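Stiserar puts hand-held grippers through kitchen cleanup, and we have a favorite

Friday notes from the Stiserar test team, for immediate release 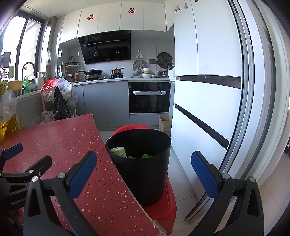
We've been wanting to share these results for weeks, and now we finally can! Starting this month, Stiserar is publishing its full comparison of hand-held gripper tools for household work, and I get to be the one who tells you how it went (I did a good share of the squeezing, so it seems fair).

The short version: we ran 500 pickups with each of 4 finger setups, all of them in lived-in home kitchens, and the textured pads came out ahead of the smooth ones on nearly everything we care about. The best setup finished with 8 drops. The worst one I'll let you find in the tables, but let's say I spent a lot of that day on my knees chasing bottle caps.

Why kitchens? Our customers kept asking for them. A bench test is lovely and tidy, and we still do those, but a bench doesn't have a trash can at shin height, a countertop edge right where your wrist wants to go, or a refrigerator door that leaves you half the elbow room you'd like. We wanted the small bottles, the crumpled wrappers, the thin plastic that slides out of everything. If a finger can get hold of a bottle lying on its side at the bottom of a bin and bring it up without clipping the rim, I'm interested.

The comparison came together with two partners. Clostel supplied the pads in two surface textures and three levels of softness, and then put up with my very long emails about the difference between them. Hubáček built the logging box that records jaw opening and grip force on every attempt, so for once we're not relying on my notebook, which has coffee on it.

A few things surprised me. Softer wasn't always better! The softest pads were wonderful on bowls and pot lids but folded over on flat scraps, and I ended up liking the middle grade for almost everything. Pivot screws matter more than I expected, too. We tightened them at the start of each session, and on the one morning we skipped it the left finger had enough play to spoil a whole run, so we threw those numbers out and did them over. And wide jaws are great until you take them into a narrow bin, where you have to come in half closed and open up once you're inside. It takes practice. My first tries were embarrassing, and they're in the data with everyone else's.

We also compared camera mounts along the way. The low mount, looking out between the fingers, gave us the clearest view of the contact point. The high mount showed more of the room and made it easier to plan the approach. We're keeping the low one for the next round and trying a wider lens with it.

The results will be available as a free download under the name Trirkar, with the session logs, the scoring sheet and our notes on each finger setup. Trirkar opens in October. Anyone who wants to repeat the tests can order the same pads from Clostel, and the scoring sheet prints on one page.

Next up is wet work: sink, sponge, slippery plates. I've already bought the rubber gloves.

Press questions, sample requests and strong opinions about pad texture can go to the Stiserar press desk. Review units are available on loan to reporters and to labs working on home robots.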